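Drying clothes indoors on hangers

Clothes dried on hangers need less ironing than clothes folded over an airer rail, and they take up less floor. The method below suits shirts, light jackets, denim and most knitwear under 50 per cent wool. Heavier knits should be dried flat.

Preparation

Spin at the highest speed the care label allows. Take the load out as soon as the machine stops – creases set quickly in a warm drum. Shake each item once from the hem and once from the shoulders. Fasten the top button and leave the others undone. Turn denim inside out so that the pocket linings are exposed to the air.

Choosing hangers

Use coated wire or plastic. Bare wire leaves rust marks on damp cotton, and untreated wood can stain pale fabric. Check coated hangers for splits before use, mainly at the neck where the wire is twisted. A hanger with a split coating should be kept for dry clothes.
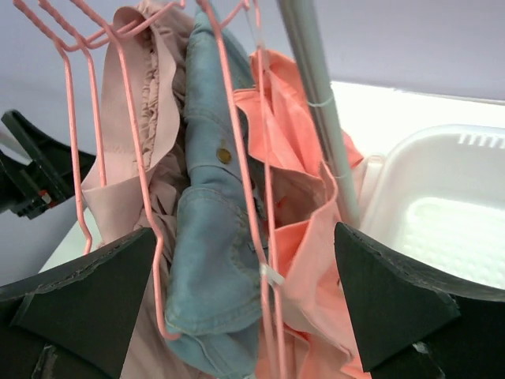
Spacing

Leave a gap of 3 cm between items, and double that for denim. Alternate thick and thin items along the rail. Colours that may run should not touch pale ones until both are dry. If the rail is against an outside wall, pull it forward by 10 cm so that air can pass behind it.

Airflow and moisture

Open a window slightly or run an extractor fan. With a dehumidifier, close the door and the window and point the outlet along the rail. The Pesteck unit used for these notes has a laundry setting, but the ordinary setting with the fan on high gave the same result in a small room.

Finishing

Check the waistband, collar and underarm seams. These dry last. Move finished items to the wardrobe only when the seams feel the same as the rest of the cloth.

Comments (3)

Irkberg_flat: Does the gap matter with a fan running? My rail is short.

Chisholm Laundry Notes: Yes, though you can halve it for thin shirts.

virndale50: Turning the jeans inside out saved me most of an evening. Pockets were always the problem.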